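Snack table layout – baskets, risers or trays?
Asked in Kitchen & Entertaining, February

Hi all! I help run the snack table for our hobby club's open evenings at the Mustwood hall, and I can't get the layout right. It's a mix: bottles of Coke, candy bars, crackers, a few little packets, and sandwiches cut into triangles. Until now I've laid everything flat and the back row gets ignored all night (except the Coke, which goes no matter where I put it).

So I bought a clear stepped stand from Hukach and dug out every basket I own.

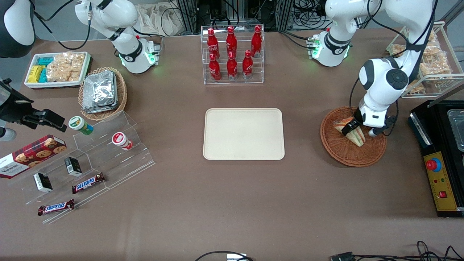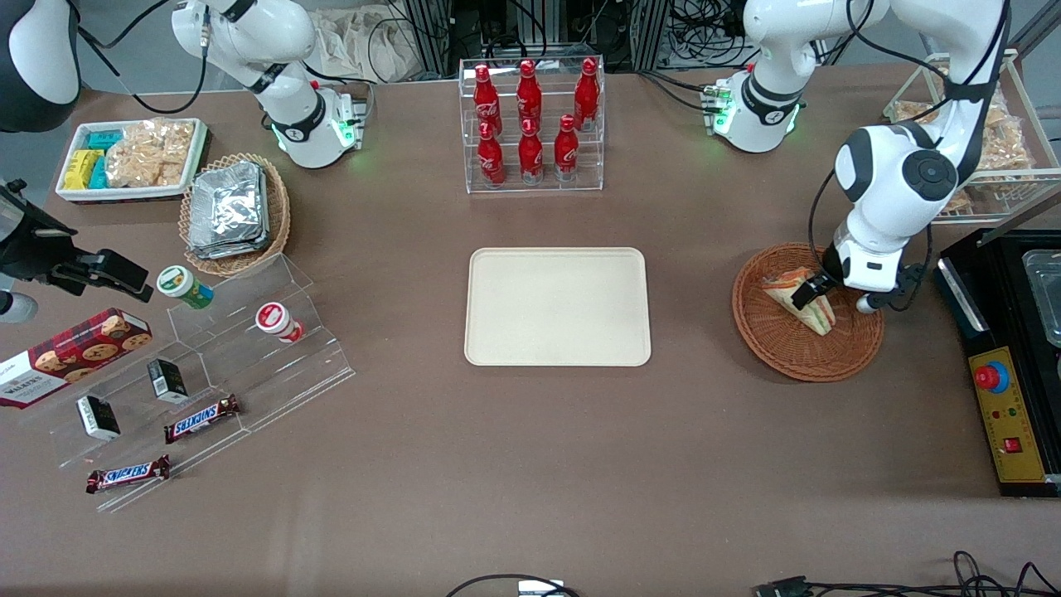
Both pictures: crackers and Coke at the back, stepped stand on the left, sandwich at the round basket.

My questions – is a wicker basket okay for sandwiches, or should they go on the beige tray in the middle? And is the stand too much with everything else going on? Doors open at 4 and I get maybe half an hour to set up, so nothing fancy please.

3 answers

Answer 1 – 11 votes
I like the stand! Small things disappear when they're flat on a table, and Snickers bars are exactly that kind of thing. I'd turn it so it runs straight along the front edge though. On the diagonal it blocks the cracker tray, and people won't reach over it for a bag.

Leave the Coke where it is. Two tiers at the back is good, you can see the red from across a room.

For the sandwiches, use the tray. Baskets are great for anything in a wrapper, but bare bread catches crumbs in the weave and you'll be picking them out with a toothpick later (ask me how I know). If you love the basket, line it with a cloth napkin or parchment and stand the triangles up with the filling showing. Don't put them out until right before people come in, and keep the rest in the fridge.

Answer 2 – 3 votes
Agree on lining the basket. I got some round liners from Essien that fit mine after a trim. Also your foil packets look fine in the other basket, but I'd put a little card in front. I walk right past foil if I don't know what's in it.

Answer 3 – 0 votes
we just use paper plates at Didside and it's fine. nobody cares. get more sandwiches

Comment from the asker: Okay, napkin in the basket and stand along the front – trying both next time. Cards too, I have a whole drawer of them. Thanks!!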